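Wrist tracker kit – first proper go
8/19/19

Quick one as I'm meant to be doing something else. The Nekik wrist kit turned up and I've been using it on and off at the desk. It's the one for teaching robot arms by doing the job yourself. You strap a marker module on each wrist, do your chores, and the software turns it into hand paths you can feed to an arm later. Mine came from Prullwood for 197 quid with two straps, two modules, cable and a booklet I haven't finished.

Setup took 28 minutes. Most of that was the straps. They do up stiff and the booklet has left and right the wrong way round on page 11, which cost me a good bit of swearing. After that, fine.

First job I tried was wiping up. Wet desk, cloth, both hands.

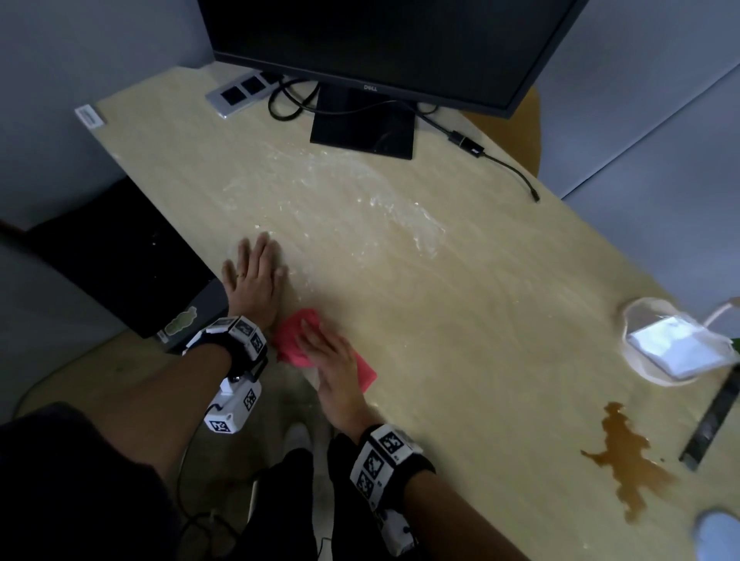

Wiping down with both straps on. Cable hangs off the left one.

Wiping is a nice test becuase the hand stays low and the markers keep turning away from you. Tracking dropped out on me 9 times in one session, mostly the right wrist when I pushed away and twisted. It picks up again quickly but you get a little jump in the path, and you have to smooth that out by hand. The Dillard kit I had on loan last October was better at this, but it cost silly money and the gloves made my hands sweat.

No gloves here – bare fingers, big plus. You can still feel what you're doing, so the small stuff comes out much more natural. Pens for instance.
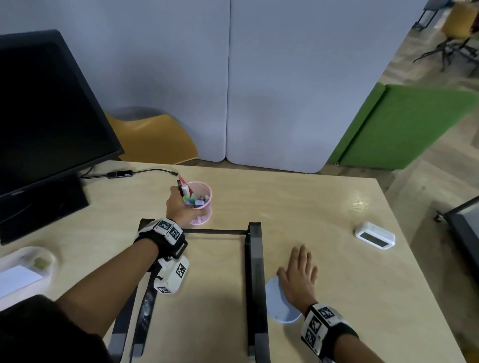
Fine finger work is where it falls down a bit though. It knows where your wrist is and that's your lot, fingers are guesswork unless you buy the Yu add-on, and I haven't. For pushing, wiping, lifting, moving a pot from one side to the other, wrist is plenty.

Weight: OK for a short stint. The module under the left forearm does start to pull after a while, and I kept worrying about catching the cable on the chair. A battery version would sort that. Prullwood say maybe, no date.

Would I buy again? Yes I think so, at that price. Not if you need fingers. Going to try folding tea towels next adn see if the dropouts get any worse.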